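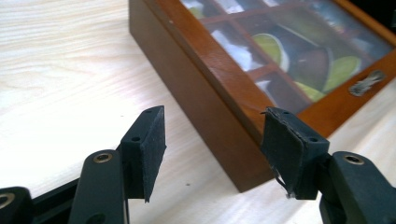 Reading and Making Comics, week 2
Solicitations, print runs and the origin retelling

Notes as given in the session, tidied a bit. Not a substitute for the reading. Bring both issues of Tullska to the seminar.

1. What a solicit is for

Short blurb, written months ahead. Often before the script is finished, sometimes before it's started. Main reader is the shop owner, who has to guess how many copies to order. Fans read them too, but fans aren't paying up front.

So look at what gets put first. Usually: the names (writer, artist, cover), then the hook, then the small print – page count, rating, price. Plot comes in the middle and tends to stop on a threat or a question.

Our case: Bonow, a small publisher, black and white line, started in July with Tullska no. 1. First print run 3,000. Blurb for no. 1 gives away the first 17 pages of a story that is 22 pages long. Read the blurb, then the comic, and mark the place where you stop knowing what's coming. Most of you will find it's later than you would like.

Words to know: solicit, variant, returnable / non-returnable, final order cut-off, reprint, second printing (not the same as second edition, people mix these up in essays every year).

2. Retelling an origin

Why do it again? New readers need a way in. Old readers want to see what's been changed. Publisher wants a number one on the cover. All three can be true of the same book.

What usualy moves:
– the date. War, job, gadget, all pushed forward so the hero stays the same age
– who gets blamed
– how long it takes before the costume turns up
What usually stays: the wound, the place, one line of dialogue everybody remembers.

Nolte is a good one for this. Three versions of the lighthouse chapter. First does it in a single page, second gives it a whole issue, third scatters it in flashback and never shows the fall at all. Same event every time. Compare panel counts if you like but say what the counting tells you, don't just hand me a table.
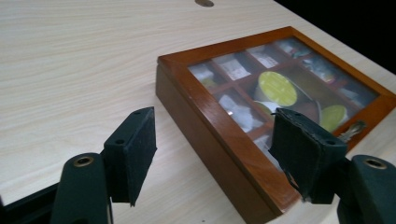 3. Credits and who did what

W = writer, A = artist, CA = cover artist. Also pencils, inks, colours, letters, which a solicit often leaves out. Letters nearly always left out. When you cite a comic in this module, name the writer and the artist at least, and the letterer if you're talking about the balloons or sound effects.

Cover and inside art are often by different hands. Don't describe the cover and then write as if the whole book looks like that. Pradarik is the worst offender on our list: painted cover, very loose ink drawing inside. Some readers felt cheated, others bought it for the insides and hated the cover.

Placing of captions – we ran out of time, see chapter on pacing. Short version: a caption at the top of a panel gets read before the picture, one at the bottom after it, and the joke or the shock depends on which.

4. Spoilers in the blurb

Back to Tullska. Does it matter that the blurb tells so much? Case for: the shop needs to know what it's selling, and a monthly comic is read for how it's drawn as much as for what happens. Case against: a first issue only gets one first reading. Also the last-page turn in no. 1 depends on us trusting the sister, and the blurb calls her a traitor in its second sentence. Hard to come back from that.

The letters page in no. 2 printed a few replies on this.

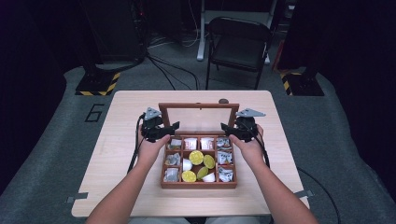
A reader from Hull wrote that she'd never looked at a blurb in her life until the shop taped it to the shelf, and that knowing about the sister made her go slower, looking at the hands and faces for a sign of it. She found one in the kitchen pages and wanted to know if it was meant.

The editor's answer is two lines long and doesn't say. Worth talking about in seminar: if a clue only works for readers who've been told, is it a clue?

For next time

Read Nolte, all three versions of the chapter. Write your own solicit for one of them, same lenght as the Tullska one, giving away nothing past the first page turn. Then a second one that gives away the ending and still makes a shop want to order it. The second is harder. Print them, no names on the sheet, we'll swap.

Essay titles go up after the seminar.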